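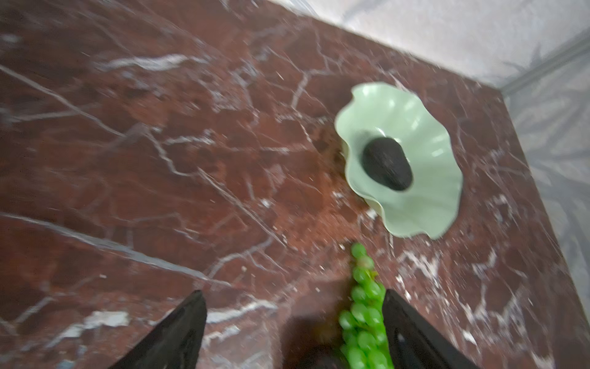

*Green dish on the red marble.*

**September, notebook, budgeting tool trial (Keko)**

Started 9:40. Reran the hardship screen on the Wukon intake forms, 86 of them, all anonymized. The claim from the Skumo side is that the score picks out households who will miss a payment in the next two months. I still don't buy it.

What it flags mostly is people who filled in the form badly. Blank rent box = high risk. Blank rent box also = lives with parents, or got bored on page 3. Took the blanks out and 14 flags went away. No one has explained to me why a missing number should count as a bad one.

Second gripe: "spending down" is scored as a good sign. Down compared to what? If someone stops buying groceries on the card and borrows from a cousin, that looks great in Keko and terrible in the kitchen.
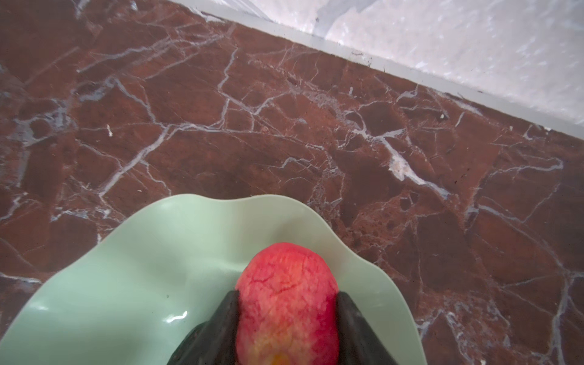 Tried the Thampi weights after lunch, same forms. They treat overdraft fees as the main signal, which at least makes sense to me – a fee is something that happened, with a date on it. But the two versions disagree on 10 households, and I read those by hand. In most of them I'd side with neither. One has a car loan and a tax refund in the same week and gets called "recovering". Maybe. Could also be one good week.

Not tested: anyone paid in cash. Form doesn't ask. Should.

To do
- ask Wukon for the follow-up calls, otherwise we're grading guesses with guesses
- split "blank" from "zero" in the import (they are both 0 right now!!)
- leave the score off the mentor's screen until the first item is done
- find out who picked the cutoff and when

Stopped 4:15. Import fix half done, the old file is still in the shared folder, don't use it.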